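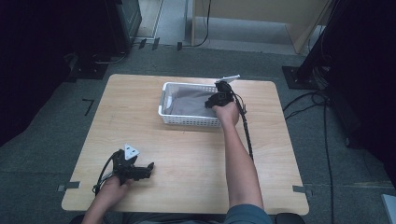

Two hand-held grippers, one basket and one gray cloth.

Home | Robots | Space | Animals | Try It!
Reading time: 2 minutes
Print this page | E-mail this page

The Robot That Wouldn't Let Go

Have you ever tried to fold a towel wearing thick mittens? Then you know a little of what a robot feels like on laundry day!

At the Posutetti workshop, robots learn to tidy cloth by copying people. A person holds a gripper in each hand and does the job, and the computer saves every move. Then the robot has a go with grippers of its own. The team has saved 1,411 lessons so far. (That's a lot of laundry!)

In March, something went wrong. The robot reached into a basket, pinched the cloth and lifted. Up came the cloth, and up came the basket too! The fingers had closed on the plastic rim as well. The robot couldn't feel the difference, so it kept squeezing and pulling until the basket flew off the table and hit the floor with a bang.

Selim Eren was standing nearby and pushed the big red stop button. Everything froze. Well done, Selim!

So what was the fault? Rasa Ots looked back through the lessons and found 92 where the person had grabbed very close to the rim. People can feel hard plastic through a gripper and ease off a tiny bit. The robot had copied the grab but missed the easing off.

The team fixed it in 2 ways. They recorded new lessons with the cloth picked up well away from the rim. They also gave the robot a squeeze limit: if the fingers push too hard, they open, and the arm stops moving.

Brenda Ackroyd, who looks after safety, added a line on the floor. When the robot is switched on, people stay behind it.

TRY IT! Put a sock in a plastic bowl. Shut your eyes and lift out the sock with kitchen tongs. Can you tell when you've pinched the bowl? What gave it away, a sound or a feeling?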